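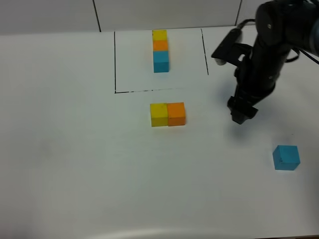 4. Setting up the Gruvach shelf dehumidifier

The box claims you can be up and running in 5 minutes. Allow half an hour, most of it spent on the drain hose.

4.1 Choosing a spot

1. Stand the unit on a level surface. The sales leaflet says it copes with a slope. Ours leaked on one.
2. Leave a hand's width behind the rear grille.
3. Close the windows and outside doors. A dehumidifier in a draughty room is drying the street.

Note: The leaflet promises "whole-home dryness". Treat it as a one-room machine. Kyung-hwa Ha ran one on a landing throughout May and the bedrooms either side read the same as before.

4.2 Fitting the tank or hose

1. Pull the tank straight out. Lift the float and let it drop. If it sticks, rinse it under the tap.
2. Push the tank back until it clicks. A tank that looks shut may not be, and the full light will stay on.
3. To use the hose instead, remove the rubber plug, keep it somewhere sensible, and push the hose on as far as it will go.
4. Run the hose downhill all the way. There is no pump, whatever the picture on the carton suggests.

Caution: Do not run the hose into a bucket and go away for the weekend. The float switch knows nothing about your bucket.

4.3 First run

1. Wait two hours after moving the unit upright, longer if it travelled on its side.
2. Plug it straight into the wall. No extension leads.
3. Set the fan to high and the target to the middle mark.
4. Check the tank after 600 minutes. An almost empty tank in a damp room means the filter wrap is probably still on.

The "Auto" setting picks its own target and does not show you what it is. We could see no saving from it over the middle mark, so we suggest leaving it alone.

4.4 Filters

Wash the mesh filter after every 96 hours of running. Sketier sells a scented replacement for the mesh. It smells nice for a day or so and we found no other benefit.

Caution: Never run the unit with the mesh removed, even to "boost" it.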